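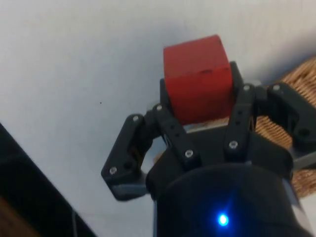 プロムハム研究所では、把持動作の学習に用いる実演データの収集を、Laur計画の一環として継続している。本ページは、収集作業の内容を所内外の関係者に紹介することを目的として公開するものである。収集は操作者による遠隔操作で行い、一回の把持から解放までを一つの事例として記録する。手首側のカメラは指先と対象物との位置関係を記録する役割を担い、赤い木製の立方体を指の間に保持した時点のように、対象物の上面と前面がともに映る視点は、姿勢推定の教師情報として特に重視している。立方体が指に対して傾いて保持された事例も、除外せずに収録する方針である。

ホーム　研究紹介　ギャラリー　データ公開　採用情報　アクセス　お問い合わせ

収集作業について

今期の収集では、立方体を用いた把持課題として975件の事例を登録した。このうち522件は検査を終え、学習用の区分に移されている。残る事例については、動作の開始時刻と終了時刻の確認を順次進めている。

一回の作業時間は最長で60分までとし、操作者の交代時には、カメラの画角と指の開閉量を所定の手順に従って点検する。対象物の初期位置は作業ごとに変更し、同一の配置が連続しないよう、配置表に基づいて指定する。配置表の作成および改訂は、ジルクデン分室が担当する。

記録の構成

各事例には、手首カメラの映像、関節角度、指の開閉指令値、ならびに操作者が入力した課題名を含む。映像と関節角度は共通の時刻情報により対応付けられ、収集管理システムArnixに保管される。課題名は日本語と英語の二言語で付与し、表記の揺れは登録時に統一する。把持に失敗した事例も、失敗の区分を付したうえで保存する。落下、空振り、対象物の押し出しの三区分を現在用いており、区分の判定は操作者以外の者が行う。

対象物の表面には、使用に伴う擦れが生じる。軽微な擦れのある立方体は引き続き使用するが、角の欠けが確認されたものは交換し、交換前後の事例には異なる対象物番号を付与する。背景についても同様に、作業面の変更があった場合はその旨を記録票に記載する。

検査の手順

検査では、映像の欠落、時刻情報のずれ、課題名と動作の不一致を確認する。登録された事例は20件を一組として扱い、組ごとに検査者を割り当てる。不一致が認められた場合は当該事例を保留とし、操作者への照会を経て、修正または除外を決定する。

データ収集の統括は、主任研究員のヴァサンティ・サストリー（Vasanthi Sastry）が務めている。収集手順書の次回改訂は12月を予定しており、改訂版では、把持後の持ち替え動作に関する記録項目を追加する。

本ページに掲載する資料の転載を希望される場合は、用途および掲載媒体を明記のうえ、プロムハム研究所広報担当まで事前に申請されたい。データの利用に関する照会は、ジルクデン分室の窓口にて受け付けている。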